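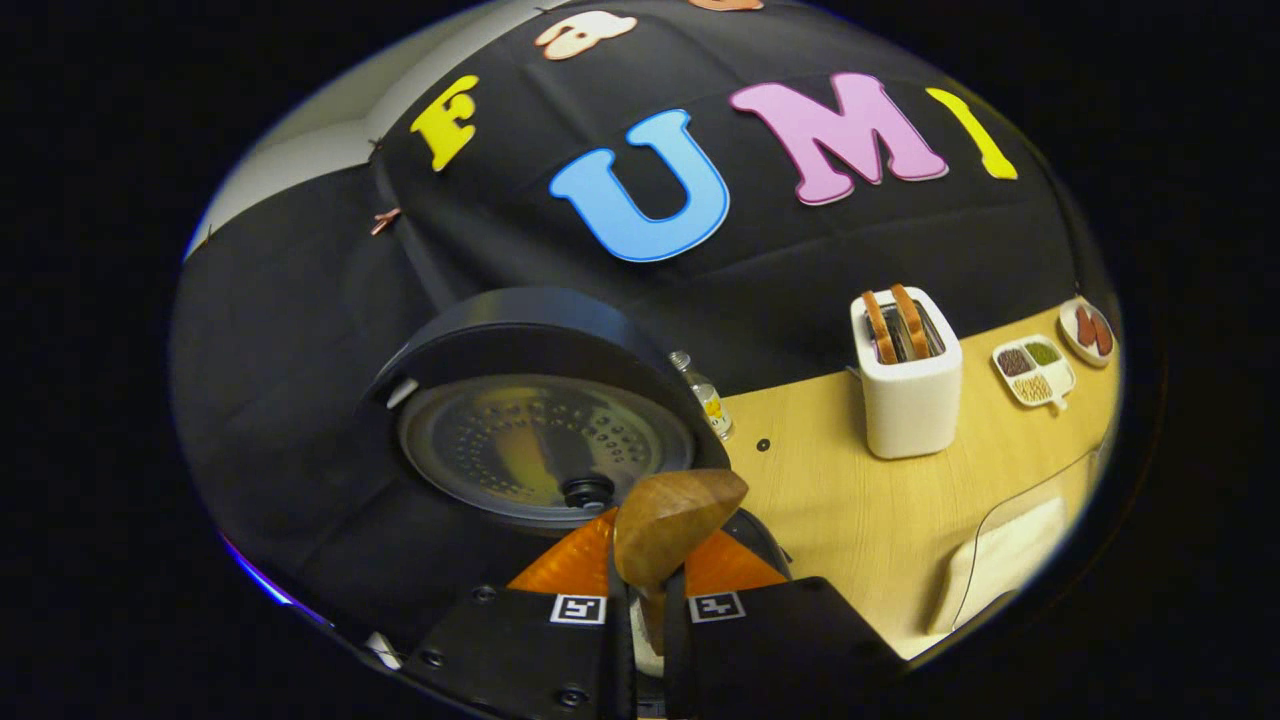

How long should I keep notes after I've seen something at a protest or a police stop that might end up in front of a rights body? Keep them until the case is closed and then a good while longer, and keep the very first version, messy handwriting and all.

I've been writing letters to rights bodies from my kitchen for years, so these are my household tips for the paperwork side of it. I'm no lawyer! Ask one before you sign anything.

Write it down the same day. Time, street, what you saw with your own eyes, then a line across the page, then what other people told you. I mix those two up if I wait until after dinner – every time.

Number your pages by hand in the top corner. My longest file runs to 361 pages and I once dropped it on the stairs, so trust me on this one.

Copy everything before it leaves the house. Send the copy, keep the original. I use a plain accordion folder with 14 pockets, one for each kind of paper (letters in, letters out, receipts, clippings and so on), and it lives on the shelf over the washing machine where it stays dry.

Never use tape on an original, and keep staples out of it too. Paper clips leave rust in a damp room, so I slip a strip of scrap paper underneath.

For photos on your phone, save the file untouched and do any cropping on a second copy. Don't send it through a chat app first, because a lot of them shrink the picture and strip out the date.

Other people's names go on a separate sheet. My friend Hiwot Tilahun got me doing that, and now I do it even for small complaints. Ask people before you pass their names along, too.

Read the form's instructions twice before you fill it in. Some bodies want you to try the courts at home first, and some have a deadline – I write that date on the front of the folder in red marker.

Next time I'll get into postage and getting proof of delivery.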